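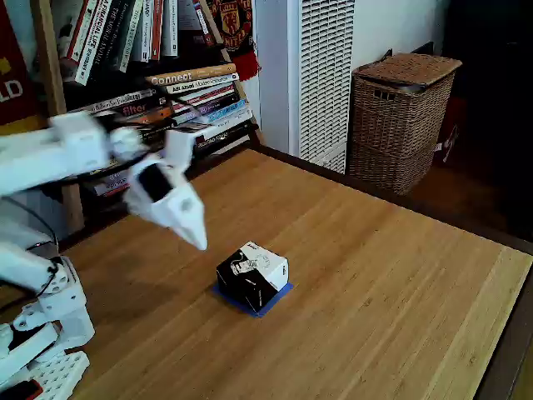 Tabletop Arm Good Practice: Your Questions

Do these rules apply to me if my arm is small?
Yes! The Prarkeo guidelines cover any arm that shares a table or a room with people, at home or at work. Small arms can still pinch, and good habits carry over when you move up to a bigger one.

How fast can I run it?
Keep to 40 percent of full speed for any new routine. Once it has finished 8 clean runs in a row, go ahead and raise it a step at a time (this is the fun part).

How much clear space do I need?
Leave 300 mm past the arm's longest reach on every side. Measure with the gripper on, fingers open. People forget the fingers!

Do I have to mark the pick spot?
We love a marked spot. A flat mat in a plain color works great, and it lets anyone at the table see where the arm is headed. Tape the corners if it slides.

What about cables?
Move the arm by hand through its whole range with the power off. If a cable pulls tight anywhere, add slack and clip it again.

Can I reach in while it's paused?
No. Paused is still powered. Press the stop button first, every time.

I use the Borska checklist. Is that okay?
Sure, it fits well with ours. Just add our cable check, which theirs leaves out.

How often should I go through the list again?
Every 40 hours of run time, and after any change of gripper.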